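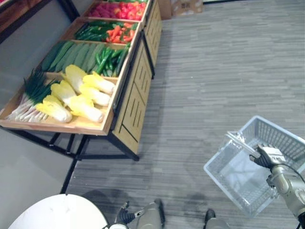
How to set out a vegetable and fruit display with artificial produce

Artificial produce is handy for shop fittings, training rooms and play shops, but it looks poor if it is tipped in any old how. This is how I set out a stand with tilted trays. Allow yourself a clear half hour.

What you need

A stand with angled trays
Artificial fruit and vegetables
A light shopping basket for carrying stock
A soft, dry cloth

Step 1. Sort before you fill

Empty your cartons and put like with like. Wipe off any dust now. Lindiwe Shabalala at our Cirndale shop sorts by colour first and then by size, and I have come round to doing the same.

Step 2. Start with the big pieces

Napa cabbages go in first, side by side, with the bases all pointing the same way. Spring onions sit well next to them. Spread the leaves a little — a tight bundle looks like a broom.

Step 3. Lay the long things straight

Cucumbers should run in the same direction and touch each other. If they slide, put a strip of non-slip matting under the bottom layer. A 500 mm length does one of our trays. 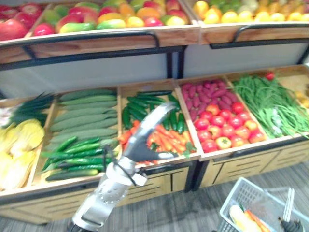 Step 4. Heap the small things

Chillies and small peppers look better in a pile than in rows. Put carrots in the same tray if you are short of space, as the orange shows up well against the green. Keep tomatoes and red peppers in a tray of their own.

Step 5. Fill the fruit bins

If your stand has an upper tier, use it for fruit. Apples go at one end with the best side facing out, then mangoes. Yellow fruit gets its own bin. Build each heap up in the middle and stop before pieces roll over the front.

Step 6. Check from the customer's side

Stand back 4 paces and look for gaps. Turn any piece that shows a seam or a mould mark.

Dust the display every 10 days or so, and keep a few spares of each kind in a labelled carton.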